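Foam shape boards: what we learned making the first batch

Brendside Toy Library newsletter
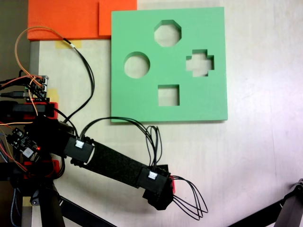

The foam shape boards are going out on loan from this month, and several families have asked how they are made and whether they could make one at home. They can. The boards are cheap, light and quiet when dropped, and the only real skill needed is patience with a knife.

We started on them in March, when the old wooden puzzles were coming back with split edges and missing knobs. Replacing the whole shelf was more than we could afford, so we bought a pack of coloured craft foam from Gurkier and had a go ourselves. The pack came in mixed colours and thicknesses. Green and orange went furthest. The pale yellow marks very easily and we have stopped using it for anything that gets handled.

The light green board has four holes: an octagon, a circle, a plus and a square. We talked for a while about which shapes to use. A triangle was on the first drawing but came off, mainly because the sharp corners tore when the pieces were pulled out. The octagon took its place and has turned out to be the one children argue over, as it is close enough to the circle to need a second look. The plus is the hardest to cut. It has a lot of inside corners and each one has to be cut from both directions so that the knife doesn't run on into the board.

For anyone making their own, draw the shapes on card first and cut those out as templates. Trace round them with a soft pencil. A felt pen will show for ever. Leave a good margin between each hole and the edge of the board, and between one hole and the next, or the thin parts will bend and then crack. Hold the foam down with masking tape while you cut. Use a new blade, go over the line lightly several times and keep the knife upright. If it leans, the hole ends up wider on one side than the other and the piece only goes in one way up.

Soften the outer corners of the board with fine sandpaper. Leave the edges of the holes alone, as sanding makes them loose.

It is better to cut the pieces separately from another sheet, in a different colour, than to use what comes out of the holes. The cut-outs are often ragged, and a slightly thicker piece is easier for small fingers to lift. Make each one a shade smaller than its hole. We got this wrong on the first 3 boards, which were so tight that adults had trouble with them. They have since been cut up for stacking blocks.

Foam can be wiped with a damp cloth and a little washing-up liquid. Please don't put it in the dishwasher or leave it on a radiator. Store the boards flat, with nothing heavy on top. One was returned after a fortnight under a box of train track and it has never quite recovered.

The loose pieces are not suitable for children who still put everything in their mouths. Foam can be bitten through, so look the pieces over before each use and bring back any with bits missing. There is no charge for damage of this kind.

There are 13 sets to borrow, each in a drawstring bag with a board and its pieces. Loans are for three weeks and can be renewed once if there is no waiting list. Sets are on the low shelf next to the jigsaws, and the card templates are in the blue folder at the desk if you would like to trace them.

A second board is being worked out, with a star and a half circle. We would be glad of clean offcuts of foam in any colour except the pale yellow. Leave them in the crate by the door, please, with the thickness written on if you know it.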